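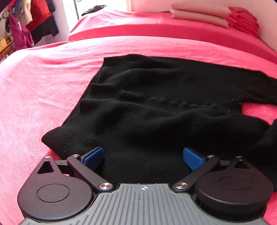

Handgreifer am Saum eines schwarzen Strickteils, blaue Fingerpolster

Handgreifer im Vergleich: zwei Sätze Fingerpolster an Textilien

20. April 2022

Im letzten Beitrag ging es um die Flistari-Steuerung und darum, warum ich sie wieder ausgebaut habe. Seitdem liegt der Roboterarm im Regal, und ich arbeite nur noch mit dem Handgreifer. Für die Frage, welche Polster an die Finger kommen, reicht das. Der Arm macht die Sache nur langsamer.

Zur Auswahl standen zwei Sätze. Der erste stammt von Odoi, ist weich und hat eine feine Struktur. Der zweite ist von Dasari, deutlich härter und mit gröberen Rillen. Passen tun beide auf dieselben Finger, man braucht für den Wechsel einen kleinen Inbusschlüssel und etwas Geduld. Bei Dasari musste ich an einem Polster mit der Feile nachhelfen, weil die Aufnahme zu eng war.

Getestet habe ich an Kleidung auf rosa Stoff, also mit allem, was im Schlafzimmer sowieso herumliegt. Feste Gegenstände hatte ich im März schon durch, da lagen beide Sätze gleichauf. Stoff ist schwieriger. Ein gerippter Strick gibt nach, wenn man von oben drückt, und die Kante, die man fassen will, wandert weg. Am besten ging es, wenn ich flach von unten an den Saum herangefahren bin und die Finger erst spät geschlossen habe. Mit steilem Winkel hatte ich mehrmals beide Lagen auf einmal zwischen den Polstern.

Insgesamt sind 246 Griffe zusammengekommen, alle mit laufender Kamera. Ausgewertet habe ich sie abends am Rechner in einer Tabelle mit drei Spalten: gegriffen, abgerutscht, zu viel gegriffen. Die dritte Spalte fehlte am Anfang, die ersten 30 Griffe musste ich deshalb ein zweites Mal ansehen.

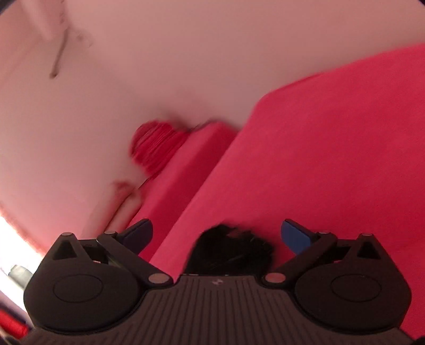 Bei kleinen, flauschigen Sachen war der Unterschied zwischen den Polstern am geringsten. Die Fasern verhaken sich fast von selbst, da genügt wenig Kraft. Wichtiger ist hier, dass man die Öffnung gut einschätzt. Durch das Weitwinkelobjektiv sehen Abstände am Bildrand anders aus als in der Mitte, daran habe ich mich nach ein paar Tagen gewöhnt. Für die Auswertung rechne ich die Verzeichnung heraus, für die Bedienung bringt das nichts, weil ich ja auf den Gegenstand schaue und nicht auf den Bildschirm.

Die Kamera selbst läuft unverändert seit dem Winter. Ich hatte überlegt, auf ein Objektiv mit engerem Bildwinkel zu wechseln, weil die Finger dann größer abgebildet wären. Nach einer Probe habe ich das gelassen. Sobald man nah am Stoff ist, fehlt der ganze Rest der Umgebung, und die Positionsberechnung steigt aus. Bei schnellen Schwenks verwischt das Bild allerdings weiterhin, vor allem im Hintergrund. Dagegen hilft eine kürzere Belichtungszeit, und dann wird es drinnen wieder zu dunkel.

Am meisten Zeit ging für gefaltete Lagen drauf. Dunkler Stoff auf hellem ist für die Auswertung angenehm, die Kante ist klar zu erkennen. Beim Greifen selbst muss man trotzdem fest aufsetzen, sonst schieben die Finger den Stoff nur vor sich her. Die harten Dasari-Polster kamen damit besser zurecht. Mit den weichen von Odoi hatte ich dafür seltener zu viel Stoff erwischt.

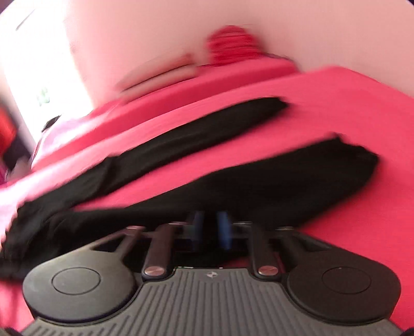
Aufgesetzt auf rosa Stoff, direkt unterhalb des schwarzen Streifens

Im Moment bleiben die Odoi-Polster dran. Für Strick und alles Dünne greifen sie sauberer, und bei Falten drücke ich eben etwas stärker. Die Dasari hebe ich für Jeans und Handtücher auf.

Bestellt habe ich noch einen dritten Satz bei Trusturness, der soll in der Härte dazwischen liegen. Lieferzeit unbekannt. Wenn er da ist, wiederhole ich die Griffe mit denselben Kleidungsstücken und trage die Zahlen hier nach. Bis dahin muss ich noch die beiden großen Schrauben unten an den Gelenken mit Sicherungslack versehen, die lösen sich bei mir nach längerem Gebrauch immer ein wenig.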